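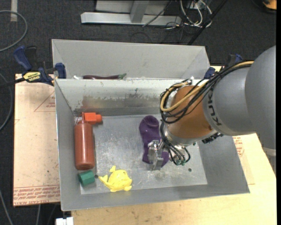 Areeba Ghauri wrote in to say she had been washing her wool socks on the regular cycle for years, and wanted to know whether the heels were wearing out because of the washer or because of her boots. Probably both. Her letter brought up enough other questions that this month's page is given over to socks: washing them, drying them, keeping pairs together, and mending them when the heel goes.

Before the wash

Unroll them. A sock that goes in balled up comes out with a damp, gritty lump in the toe and takes twice as long to dry. Pull each one out to its full length and shake it over the trash or out the back door.

Turn work socks and sports socks inside out. Most of the sweat and skin is on the inside, and the pilling you get from rubbing against jeans then happens where it doesn't show. Dress socks can go either way. If there is mud on the outside, let it dry, brush off what you can, and wash the sock right side out the first time.

Check the label once, when the socks are new, and then sort by what you learned. I keep three groups:

Cotton and cotton blends: warm water, regular cycle.
Wool and wool blends: cool water, gentle cycle, low spin.
Compression socks and anything with a lot of elastic: cool water, in a mesh bag, no fabric softener.

Fabric softener leaves a coating on the yarn. On athletic socks it keeps the fabric from taking up sweat, and over time it seems to hold the smell in. Half a cup of white vinegar in the rinse does a decent job on the stiffness if your water is hard. Don't use it together with bleach, ever, in any load.

Dark and bright colors

New purples, reds and navy blues will bleed for the first two or three washes. Do them with dark towels or by themselves in the sink. To test a sock, wet the toe, press it between two layers of white paper towel, and look at the paper. If there's color on it, keep that pair away from your whites for now.

If a white load has already come out pink or lavender, don't put it in the dryer. Soak it in cool water with oxygen bleach for eight hours or overnight and wash it again. Cotton usually comes back. Nylon often doesn't.

Smell that stays

Some socks smell fine out of the dryer and bad again ten minutes after you put them on. A soak takes care of most of these. Fill a dishpan with warm water, stir in a quarter cup of baking soda, push the socks under, and leave them for two hours. Wring them out and wash as usual. For wool, use cool water and leave out the baking soda. Use a small squirt of wool wash and keep it to twenty minutes.

If that doesn't do it, look at the shoes. Pull the insoles and let them air overnight. Clean socks in sour boots will smell by lunch.

Look at the washer too. Front loaders hold water in the fold of the door gasket, and a sock that gets caught there and sits for a week will smell up everything that goes through after it. Run a finger around the gasket after each load. I have taken out bobby pins, a dime, and more baby socks than I would have guessed.

Drying

Heat is what ruins the elastic. Cotton socks can take a medium dryer. Anything you care about should be hung or laid flat. Hang socks by the toe, with the clip on the reinforced part, so that the cuff isn't stretched by the weight of the water. The round hanging racks with clips, the kind Certon sells for the shower rod, hold enough for one person's week. A coat hanger and a handful of clothespins do the same job.

Wool socks go flat on a towel. Roll them up in the towel first and kneel on the roll to get the water out. Don't wring them. Keep them off the radiator.

In winter, when nothing dries, point a fan at the rack from across the room. Moving air matters more than warm air.

Keeping pairs together

There are three ways people do this and they all work if everyone in the house does the same one.

Mesh bags. One bag per person. Dirty socks go straight into the bag, the bag goes into the wash, and the bag comes back to the person. Zip it all the way and don't fill it more than two thirds or the middle won't get clean. This is what we do.

Clips or rings. You push both cuffs through a plastic ring or pin them together when you take them off. I had a set of the Wundden rings and they held up, but the kids would not use them. Safety pins work and cost next to nothing, though they can rust and leave a mark if the socks sit damp.

All the same sock. Buy ten pairs of one style in one color and throw out the rest. You never match anything again. When the style is discontinued you start over. For households with several people in nearly the same size, pick a different toe color for each one, or put a stitch of colored thread inside the cuff.

For singles, keep a shoebox on top of the dryer. Go through it when it's full. A sock that has been through the box twice without a partner becomes a rag. They're good for blinds, chair legs on a wood floor, stove knobs, and shoe polish. Slip one over your hand, dampen it, and run your fingers along both sides of each slat.

Storing

Don't ball them. Folding one cuff down over the whole pair stretches it every time, and it's always the same cuff. Lay one sock on the other, fold in thirds, and stand them on edge in the drawer. A drawer divider helps. Cut-down cereal boxes are fine.

Wool that won't be worn until fall should be put away clean. Moths go after sweat and food, so a sock worn once and put back is the one that gets eaten. Use a bag or bin that closes tightly. Cedar blocks are pleasant but need a light sanding every so often to bring the smell back, and I wouldn't count on them alone.

Darning a heel

Catch it while it's thin. When you can see light through the heel but there is no hole, weaving over the thin spot takes ten minutes. Once there is a hole it takes most of an evening.

You need a blunt needle with a large eye, yarn close to the weight of the sock, and something round to work over. A darning egg is nice. The Wurkdale one I use was my aunt's, and the finish is mostly gone. A light bulb (a burned-out one) or a tennis ball will do.

Put the egg in the heel and hold the sock snug over it without stretching. Start a good half inch outside the worn part, in sound fabric. Run small stitches up and down in lines close together until you have covered the thin area and half an inch past it on the other side. Over a hole, the lines will simply cross the gap. Leave a tiny loop at each turn, which gives the yarn room to shrink.

Then turn and weave across, over one and under one, switching on the next row. Push each row up against the last with the tip of the needle. Don't pull tight. Don't tie knots, either, as you'll feel them in your shoe. Weave the ends back into the sock for an inch and trim.

For cotton socks use embroidery floss, three or four strands. For wool, a sock yarn with some nylon in it lasts longest. Color is up to you. I used to hunt for a match and now I use whatever is in the basket.

Which ones are worth it

I don't darn tube socks that come in a bag. I darn wool, hand-knit, and anything that fits well and can't be bought anymore. If the cuff has lost its stretch, let the sock go even if the heel is sound, since you'll be pulling it up all day.

As for the boots: feel inside the heel with your bare hand. If the lining is worn through or there's a rough seam, it will go through any sock you put in there. A stick-on heel liner fixes it. Clean the spot with rubbing alcohol, let it dry, press the liner in hard, and leave the boots alone until morning.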